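두루트베르크 과자 포장실의 자동화 (Durutberg)

분류: 작업장 자동화 / 식품 포장 / 현장 기록

두루트베르크 과자 포장실의 자동화는 선물용 과자 세트를 담는 작업의 일부를 로봇 팔에 맡긴 일을 가리킵니다. 제가 그 포장실에서 3년을 일했고 지금도 다니고 있어서, 이 항목은 백과사전치고는 제 말투가 좀 많이 섞여 있어요. 딱딱한 글을 기대하고 오셨다면 미리 양해를 구합니다!

개요

두루트베르크는 선물용 과자를 종류별로 섞어 틴 상자에 담아 파는 회사입니다. 굽는 일은 오래전부터 기계가 하고 있었어요. 반죽도, 오븐도, 식힘 벨트도요. 그런데 마지막에 과자를 한 개씩 골라 주름 종이컵에 앉히는 일만큼은 줄곧 사람 손이었습니다. 과자마다 모양이 다르고 두께도 다르고, 마카롱은 조금만 세게 잡아도 껍질에 금이 가거든요. 우리끼리는 이 일을 "앉히기"라고 불렀고, 지금도 그렇게 부릅니다.

바뀌기 전의 앉히기

한 조는 8명이었습니다. 긴 작업대에 나란히 서서 왼손으로 틴을 돌리고 오른손으로 집게질을 했죠. 저는 사프타 올테아누(Safta Olteanu) 선배 옆자리에서 배웠는데, 선배는 집게를 거의 쥐지 않는 것처럼 쥐었어요. 손목이 아니라 팔꿈치로 내려놓으라는 말을 첫 주에 수십 번은 들은 것 같습니다. 성수기에는 저녁마다 엄지 밑동이 욱신거렸고, 보호대를 차고 출근하는 사람이 절반은 됐어요.

그렇다고 싫기만 한 일은 아니었습니다. 앉히기를 하다 보면 입은 놀잖아요. 누구네 집 보일러가 고장 났는지, 누가 이사를 가는지, 그런 이야기가 다 작업대에서 오갔습니다. 나중에 이야기하겠지만 이 부분이 꽤 중요해요.

도입 과정

장비를 들여온 곳은 푸케로(Fukero)라는 업체이고, 설치를 맡은 기사는 훌리안 쿠에스타(Julián Cuesta) 씨였습니다. 처음 가져온 것은 흡착식이었어요. 컵 모양 고무로 과자를 빨아들이는 방식인데, 표면이 매끈한 과자는 괜찮았지만 무늬가 깊은 것은 자꾸 공기가 샜습니다. 부스러기도 빨려 들어갔고요. 두 주 만에 떼어 냈습니다.

그다음에 나온 생각이 꽤 재미있는데, 그리퍼에 우리가 쓰던 것 같은 집게를 그냥 쥐여 주자는 것이었습니다. 샤흘라 란즈바르(Shahla Ranjbar) 반장이 낸 의견이에요. 과자에 닿는 도구가 사람 것과 같으면 씻는 방법도, 교체 주기도, 점검표도 그대로 쓸 수 있다는 거였죠. 쿠에스타 씨는 처음에 고개를 갸웃했지만 결국 그 방향으로 갔습니다.

시험은 모형 과자로 했습니다. 진짜로 하면 버리는 양이 감당이 안 되니까요. 모형 과자를 263개 준비했고, 저도 상자를 풀고 종류를 나누는 일을 거들었어요. 꽃무늬 쟁반은 휴게실에서 쓰던 그릇과 비슷해서 다들 반가워했습니다. 무늬가 복잡한 바탕에서도 과자를 구분해야 한다는 조건이 있어서 일부러 이런 쟁반을 골랐다고 해요. 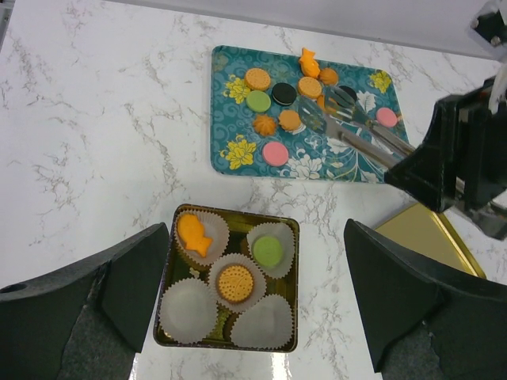
작업 방식

집게 끝이 넓적하고 구멍이 뚫린 스테인리스라서 과자를 옆에서 받쳐 들기에 좋습니다. 청록색 쟁반에서 하나를 집어 금색 틴의 흰 종이컵으로 옮기는 것이 기본 동작이고, 순서는 틴마다 정해져 있어요. 물고기 모양 과자와 초록 마카롱, 점무늬가 있는 둥근 과자가 먼저 자리를 잡고 나머지 컵은 그 뒤에 채우는 식입니다.

제일 까다로운 건 물고기예요. 머리가 위로 가야 하거든요. 사람은 집으면서 손목을 슬쩍 돌려 맞추는데, 로봇은 집기 전에 방향을 정해 놓고 들어갑니다. 그래서 쟁반에 비스듬히 놓인 놈을 만나면 한참 망설여요. 처음에는 그게 답답했는데 이제는 저도 모르게 응원을 하고 있습니다.

마카롱은 의외로 금방 해결됐습니다. 쥐는 힘을 종류별로 따로 저장하게 되면서 껍질이 깨지는 일이 크게 줄었어요. 그 힘 값을 정한 사람이 사프타 선배입니다. 설치 기사가 숫자를 입력하면 선배가 옆에서 "더 살살" 하고, 또 입력하면 "이건 떨어뜨리겠다" 하고, 그걸 이틀 내내 했습니다.

사람의 일은 어떻게 바뀌었나

해고는 없었습니다. 다만 한 조가 여덟 명에서 다섯 명이 됐고, 세 명은 굽는 쪽과 출하 쪽으로 옮겼어요. 옮긴 사람 가운데 호라치우 퍼너(Horațiu Pană) 씨는 출하장이 더 적성에 맞는다며 좋아하는데, 나머지 두 사람은 생각이 다릅니다. 이 항목에 좋은 이야기만 적어 둘 수는 없어서 남겨 둡니다.

남은 사람들은 쟁반을 채우고, 완성된 틴을 검사하고, 로봇이 포기한 과자를 대신 앉힙니다. 집게질이 줄어드니 손은 확실히 편해졌어요. 저는 보호대를 서랍에 넣은 지 꽤 됐습니다. 대신 눈이 피곤합니다. 검사대에서는 틴을 계속 들여다봐야 하고, 잠깐 딴생각을 하면 종이컵이 찌그러진 걸 놓치니까요.

그리고 수다가 줄었습니다. 앞에서 중요하다고 한 게 이거예요. 자리가 서로 떨어졌고, 각자 보는 화면이 다르고, 팔이 움직일 때는 노란 선 안으로 들어가지 못합니다. 란즈바르 반장이 오후 휴식을 5분 늘리고 다 같이 쉬게 바꾼 것도 이 문제 때문이었습니다. 효과는, 글쎄요, 예전만큼은 아니지만 없는 것보다는 훨씬 낫습니다.

임금과 직무 이름

직무 이름은 "포장원"에서 "포장 운영원"으로 바뀌었습니다. 이름만 바뀐 게 아니냐는 불만이 당연히 나왔고, 노사 협의에서 소린 앙겔(Sorin Anghel) 씨가 끈질기게 물고 늘어져 운영 수당이 따로 생겼어요. 힘 값을 조정하거나 새 과자를 등록할 줄 아는 사람에게 붙는 수당입니다. 교육은 근무 시간 안에 받습니다. 처음 안에는 퇴근 후로 되어 있었는데 그건 바로 고쳐졌어요.

다른 작업장과의 비교

클레섬(Cletham)에도 비슷한 포장실이 있는데, 그쪽은 흡착식을 계속 씁니다. 납작한 비스킷이 대부분이라 그게 맞는다고 하더라고요. 스트라칸(Strachan) 쪽은 아직 전부 손으로 앉힙니다. 한 번에 만드는 양이 50상자쯤이면 쟁반을 새로 맞추는 시간이 더 걸린다는 설명을 들었는데, 우리 소량 주문도 사실 같은 이유로 사람이 합니다. 그런 날은 작업대가 다시 시끌시끌해져요.

남은 문제

새 과자가 나올 때마다 등록에 반나절이 듭니다. 9월에는 가을 세트가 들어오는데, 꽃잎 골이 지금 것보다 깊은 과자가 하나 있어서 집게 각도를 다시 잡아야 해요. 그리고 로봇이 멈췄을 때 누가 다시 켤 권한을 갖느냐는 문제가 아직 정리되지 않았습니다. 지금은 반장만 할 수 있어서, 반장이 회의에 들어가면 우리는 그냥 예전처럼 집게를 들고 앉힙니다.

같이 볼 항목: 앉히기, 흡착식 그리퍼, 포장 운영원, 운영 수당

마지막 수정: 2026년 8월 26일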